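Two days in Drultbridge

We drove up to Drultbridge in April, the week after the school holidays finished, when the room rates drop and the car parks are half empty. It's 233 kilometres from our place and took a bit under three hours with a stop for petrol and a sausage roll. I'd been meaning to see the Pilholm gardens for years. My parents had a tea towel of the place hanging in the laundry when I was a kid, and that was most of what I knew about it.

We stayed at the Janssen, an old pub on the main street with guest rooms upstairs. Ours was at the back, over the beer garden, and quiet by ten at night. The bathroom is down the hall. The bed was good, the kettle was slow and breakfast was toast and cereal you help yourself to in the dining room. I'd stay again. If stairs are a problem, ask about the ground floor room when you book, as there is only one and it goes early.

Pilholm is a twenty minute walk from the pub, mostly along the river. The path is sealed as far as the footbridge and gravel after that. We got to the gates just after nine and had the top terrace to ourselves for the first hour. The house is closed to the public apart from the front hall and the library, so if you're going for the interiors you may be disappointed. I went for the trees and was very happy.

The best of them are on the slope behind the house, where the first owners put in oaks, elms and a row of lindens. The lindens were turning when we were there and the ground underneath was yellow. There's a sunken garden past that with a long pond and stone steps at both ends. The steps on the north side are uneven and have no rail, so take it slowly if it has been raining.

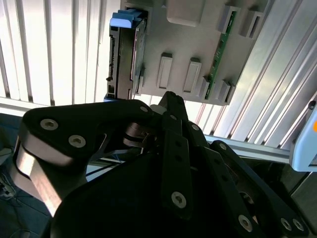
Lunch was at the tea room in the old stables. It does soup, sandwiches and scones, and that's the whole menu. I had the pumpkin soup, which came with more bread than I could eat. They close the kitchen at two and they mean it — a family came in a few minutes after and were offered cake.

After lunch we did the long loop down to the boathouse and back through the paddocks. The sign at the start says ninety minutes. We took longer, partly from stopping to look at the cattle and partly from taking the wrong gate near the dam. The track markers are small and painted dark green, so they are hard to pick out against the bush. If you reach a concrete water trough you've gone too far. The boathouse itself has been shut up for repairs, but there's a bench beside it facing the water and it was out of the wind.

On the second morning it drizzled, so we stayed in town and went to Lolimus, the old cinema near the post office. It's now half bookshop and half second-hand furniture. They've left the sloping floor in, and all the bookcases have been built to suit it. I bought a history of the district's gardens, with almost 100 old photographs of Pilholm in it, including several of the sunken garden before the pond went in. I would have liked to read it before the visit. The shop also sells a decent map of the walking tracks, much clearer than the free one handed out at the gate.

The rain stopped by eleven and we went back to the gardens for another hour before driving home. Your ticket covers two days in a row, but you need to get it stamped on the way out the first time. We hadn't, and the woman at the gate let us in anyway after looking at the receipt.

A few notes for anyone planning the same trip. Bring cash for the parking machine at the lower entrance. Phone reception is fine in town and poor past the river. Dogs are allowed on the loop track on a lead, but not on the terraces. There are toilets at the stables and none at the boathouse.

I'd like to go back in spring for the bulbs. The beds along the front drive had just been dug over when we were there, and according to the board by the gate they flower from early September.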